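Notes on stripping a desktop tower for parts, with a printed fixture to hold what comes out. One long thread, mostly for my own reference. Fixture name is Telau, because the first file I saved had that name and I never changed it.

**1/** Background. A local office cleared out a cupboard and I took a stack of old towers. Nine machines, same family, blue plastic on everything that is meant to be pulled. Most need a CPU swap, more memory, or the hard disk moved into a better chassis.

**2/** The first two I did on a folding table with parts in egg boxes. Worked, up to a point. The point was a memory module sliding under a side panel and being knelt on.

**3/** So the requirement was simple: every part that leaves the case has one place to go, and the place is the right shape for it. Flat plate, raised holders, nothing that hinges or clips.

**4/** Work surface is slotted aluminium extrusion laid side by side. Reasons in favour: flat, stiff, and you can bolt to it anywhere along a slot. Reasons against: small screws find the slots immediately. Keep a magnet on a stick nearby.

**5/** It is also reflective. Under a strong lamp you get glare off the ridges and lose sight of anything small and shiny. I have tried moving the lamp. I now move my head.

**6/** Case goes on its side, panel off, board facing up. Obvious, but I have watched people change memory in an upright tower by feel, and it is a bad way to treat a slot.

**7/** Remove the power lead first, then hold the power button in for a few seconds. Then touch bare metal on the chassis. Do it again if you walk off to make tea.

**8/** Order of removal that has worked best for me:

- hard disk and caddy
- cooler
- CPU
- memory

Reassembly is the same list backwards. The disk comes out first purely for elbow room.

**9/** Layout as it stands now, fixture to the left of the case:

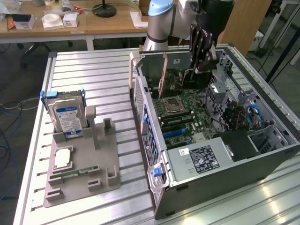

*Telau, current print. Drive at the back, CPU in its recess, one memory module in the long slot. Socket in the case is empty.*

**10/** The drive stands upright in its caddy near the back edge. Earlier version had it lying flat and it took up a third of the plate. Upright, the label stays readable, so I can copy the serial into the log without picking anything up.

**11/** Do leave the caddy on. The blue tabs at the sides are what you squeeze to get it in and out of the bay, and they flex. Taking the caddy off and refitting it for every machine is how you end up with a drive held by three tabs and a cable tie.

**12/** CPU recess. Square, shallow, heat spreader upwards. The depth took four prints. Too deep and you need a fingernail under the edge. Too shallow and the chip shifts when the table is bumped.

**13/** I clean the heat spreader before it goes in the recess. Paste on grey matte plastic does not come off. The second print is permanently speckled and has been retired to holding teaspoons.

**14/** On these machines the pins are in the socket, so an open socket is the most fragile thing on the table. Retention frame and levers do not protect it. If the CPU is going to be out for longer than a few minutes, put the plastic cover back on the socket.

**15/** If you have lost the cover, stop and find it. I am serious about this one. A dropped screw in a socket cost me a board, and an evening with a needle and a loupe before I admitted it.

**16/** Memory slot on the fixture is long and horizontal, with the module lying so that its chips and contacts can be seen along the length. Handle by the ends. Check the position of the notch before walking it over to the board, not while leaning on it.

**17/** One module out at a time, even when the whole bank is coming out. Label with a bit of paper tape: slot number, nothing else. The long slot only takes one, and that has been a useful form of discipline.

**18/** Small open-topped holders along the front edge: these are for gripping parts. They were an afterthought. Now they are the bit I would keep if I had to cut the plate in half.

**19/** Print settings, as people will ask. Gruka grey, matte, 0.2 mm layers, four walls. The plate went down flat without a brim. Matte was chosen for looks and turned out to be the correct choice for another reason: a silver CPU shows up clearly against it.

**20/** Total print time for the full set was 59 hours across all the revisions. The current one on its own is a good deal less, but I have stopped pretending the failures don't count.

**21/** Fixing to the table: T-nuts in the slots, two bolts per side. Double-sided tape held for a week and then let go while I was seating a drive.

**22/** Notes on the case itself. Good points: the blue latch handle on the bezel, the release tabs on the drive bays, a proper carrying handle on top. Whoever designed it expected it to be opened, and by someone in a hurry.

**23/** Bad points: the front bezel catches on sleeves, and the case is heavier than its handle suggests. Lift with a hand underneath as well.

**24/** The blue expansion slot below the memory is handy as a landmark. When I am writing notes for somebody else I give positions relative to it - "two black slots down from the blue" saves an argument about which way up the board is.

**25/** Logging. One row per machine in a spreadsheet called Citard: case number, drive serial, memory fitted, CPU, hours on disk, where it went. The highest row in the parts tab is currently 1205, mostly screws and brackets, and I regret starting it at that level of detail.

**26/** Disks. Everything gets a full wipe before it goes anywhere. Anything reporting reallocated sectors is drilled. The oldest one that passed had nearly 3000 hours on it, so it had clearly spent most of its life switched off.

**27/** Where they end up: the finished machines go to Kaewkla, which runs the evening computer room above the library. They want them quiet, with a browser and a word processor, and they want the blue handles left on.

**28/** Thermal paste: a small blob in the middle, cooler straight down, screws tightened diagonally a bit at a time. I have read all the arguments about spreading patterns. Temperatures came out the same on every machine I tried it on.

**29/** First boot after reassembly is done with the side panel still off and only one memory module in. If it posts, power down, pull the lead, fit the rest. It takes longer and has caught two badly seated modules so far.

**30/** Things I would change on the next print:

- thicker base plate, as the current one bows slightly when a bolt is overtightened
- a chamfer on the memory slot
- slot numbers embossed beside it
- a shallow tray for case screws, with a lip

**31/** Things I would not change: the CPU recess, the upright drive, and the gap between the plate and the case. I closed that gap once and kept hitting the fixture with the bezel each time I turned a tower round.

**32/** Files go up once the chamfer is done, probably in December. They will be in millimetres. Please measure your own caddies before printing, as these are sized for mine and there were several near-identical ones made.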